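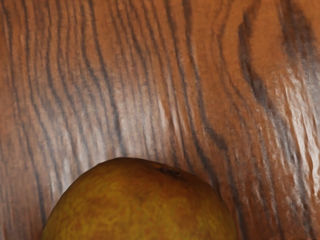

Open house at the Mateos, Saturday morning

So I finally got to poke around the Mateos! It's the old family inn up the hill from Floltanero that's been shut since the winter before last, and they opened the doors to anyone who wanted a look before the first paying guests come in May. I drove up early (the road is 289 bends of pure misery if you get stuck behind a tractor) and was handed a coffee before I'd even found the front desk.

Rosalía Aranda runs the place with her cousin Ignacio Requena, and she took our group through the bedrooms herself. They're all on the two upper floors, no elevator yet, and mine would be the corner one at the back with the deep window seat. The beds are new, the doors are original and still stick. She had to shoulder one open and laughed about it.

The function room was bigger than I expected. It seats 176 for a wedding dinner, with a separate bar so you don't have to walk through the dining room every time you want a drink. I asked about the tile floor and Ignacio told me he'd laid 2171 of them with his brother-in-law over one very long fall. My knees hurt just hearing it.

Lunch was bean stew, bread, and a plate of fruit for the table, and the local Ekuver cider kept coming around. The kitchen is tiny for a place that size, and I did wonder how they'll cope on a full weekend.

Parking is the weak spot. The lot filled up by eleven and the overflow is a field 500 yards down the hill, so wear decent shoes. There's a bus from Utavmont too, but the last one back leaves at six.

I've put my name down for the corner room in June.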